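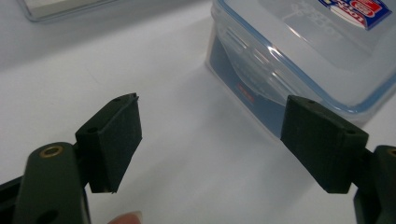 Fórum Floditz > Arquitetura e espaço urbano > Passagens, pátios e zonas comuns

Tópico: Tirar os bancos do pátio resolve alguma coisa?

marta_pc
2025-03-06
Olá a todos. Moro num conjunto de três blocos com um pátio no meio, 44 fogos, construído nos anos oitenta, e desde janeiro que não se fala de outra coisa nas reuniões: há barulho à noite, apareceram riscos nas portas das garagens e duas bicicletas foram à vida. A administração (é a Gescombe que nos gere o condomínio) propõe tirar os quatro bancos e pôr uma vedação do lado da rua. Eu fiz arquitetura mas trabalho em interiores, por isso isto não é bem a minha praia. Faz-me confusão que a primeira ideia seja acabar com o único sítio onde alguém se senta! Alguém passou por isto?

rsobral
Passei, num prédio em Almada. Tiraram os bancos e os miúdos passaram a sentar-se nos degraus da entrada, mesmo por baixo do meu quarto. Pior a emenda que o soneto. Antes de mexer em bancos eu ia ver a iluminação. Como é que está isso à noite?

marta_pc
Péssima. Há um candeeiro alto ao centro, daqueles de globo, e as esquinas ficam um breu. A passagem para as garagens não tem nada de nada.

tijolo_burro
Vou ser do contra. Trabalhei doze anos em gestão de condomínios e a vedação resolve, ponto. Podem vir com a conversa da vigilância natural e dos olhos na rua, mas às três da manhã está tudo a dormir e não há olhos nenhuns. Uma vedação decente com portão e trinco elétrico e acabou-se o corredor de passagem. No último que acompanhei, as queixas caíram logo no primeiro mês.

rsobral
No primeiro mês cai tudo, tijolo. E ao fim de um ano? Onde eu morava o portão avariou no verão e ficou preso aberto com uma pedra até ao Natal.

tijolo_burro
Isso é falta de manutenção, a culpa não é do portão.

lina.verde
Sou paisagista e queria perguntar pelas plantas, que ninguém falou delas :) Marta, há sebes junto às garagens? É que muitas vezes o problema está numa sebe de dois metros que foi plantada com um palmo e nunca mais viu tesoura. Baixa-se para a altura da cintura, levantam-se as copas das árvores acima da cabeça e de repente vê-se o pátio inteiro da janela da cozinha. Custa uma manhã de jardineiro.

marta_pc
Lina, há pois! Um loureiro-cerejo enorme, mesmo na passagem. Nunca tinha pensado nele como problema, até gosto dele – tapa os contadores.

lina.verde
Então já sabes por onde começar. Não o arranquem, por favor, que ele rebenta bem depois de uma poda forte. Esperem só que passem as geadas.

josefo53
Bom dia. Quanto à luz: cuidado com o exagero. No meu prédio puseram projetores de 200 watts virados para o pátio e ficou tudo encandeado, via-se menos do que antes, porque as sombras ficaram mais fechadas. Ao fim de umas semanas trocaram por balizadores baixos e apliques por cima das portas, da Clolico, e ficou muito melhor. Gastámos quase 115 euros por aplique, já montado. Peçam luz quente e virada para baixo, senão os do primeiro andar matam-vos.

tijolo_burro
Nisto da luz estou de acordo. E nos bancos também não mexia, já agora, só que os punha longe das janelas dos quartos. Mas a vedação mantenho.

marta_pc
A vedação preocupa-me por outra razão: há gente do bairro que atravessa o pátio para ir à paragem, é um atalho de sempre. De dia são essas pessoas que dão vida àquilo. Se fechamos, ficamos nós e as pombas.

rsobral
E esse caminho é vosso ou é servidão pública? Vê isso antes de tudo, que pode nem se poder fechar.

tijolo_burro
Boa pergunta. Se for servidão, esqueçam o portão, que a câmara manda-o abaixo. Pede a caderneta predial e a planta do loteamento.

marta_pc
Não faço ideia. Vou pedir a planta à Gescombe e vou levar à próxima reunião a poda e os apliques, que devem passar sem guerra. Quando tiver a resposta sobre a passagem volto cá. Obrigada, malta!

lina.verde
Põe fotos do loureiro quando puderes, digo-te até onde podes cortar.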